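Home Kitchen Laundry Workshop Storage Contact

Search this site Enter keywords Go

Getting labels and glue off plastic tubs and boxes

Most of the boxes in our cupboards started out holding something else, and nearly all of them came with a label that didn't want to leave. These are the methods I use, starting with the gentlest.
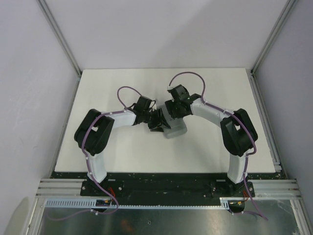
Begin with warm water and washing-up liquid. Fill the sink high enough to cover the label, put the lid to one side and leave the box to soak for an hour. Paper labels usually slide off in one piece after that. If the top layer comes away and leaves a furry patch behind, soak it again and rub with the flat of your thumb. Don't use boiling water on thin plastic, as it can warp and the lid will never fit again.

Plastic-coated labels don't soak, so warm them instead. A hairdryer on medium for a minute is enough. Lift one corner with a fingernail and pull slowly, keeping the label folded back on itself. If it starts to tear, stop and warm it again.

For the sticky patch that stays behind, use cooking oil. Any sort will do – I use whatever is cheapest. Rub in a teaspoonful, leave it overnight, then wipe with kitchen paper and wash in hot soapy water. Mixing the oil with bicarbonate of soda makes a paste that shifts older glue, but it can dull a shiny surface. Try it on the base first.

White spirit works on stubborn glue, although I keep it for boxes that will hold screws or buttons. It can cloud some clear plastics, and I wouldn't use it on anything meant for food. Open a window.

Scrapers: a metal blade will scratch. An old bank card does the job, or the plastic scraper from Tostik, which has lasted me 5 years and has only lost one corner. Wipe it every few strokes or you spread the glue about.

Smells are a separate matter. Tubs that held curry paste or pickles can be left open on a sunny windowsill for a day or two. Failing that, screw up a sheet of newspaper, shut it inside and leave it for 4 days. Orange stains from tomato fade in the sun as well, though they rarely go completely.

Putting new labels on

Use masking tape and a pencil for anything that will change. It peels off clean if you replace it every few months. For the freezer I use Colar tape, as masking tape drops off in the cold. Write the contents and the month, so soup made in December gets eaten before the spring.

Label the box and not the lid. Lids get swapped.

The 600 ml size is the handiest for leftovers and stacks two deep on most fridge shelves. Throw out any box with a split corner or a lid that has gone brittle.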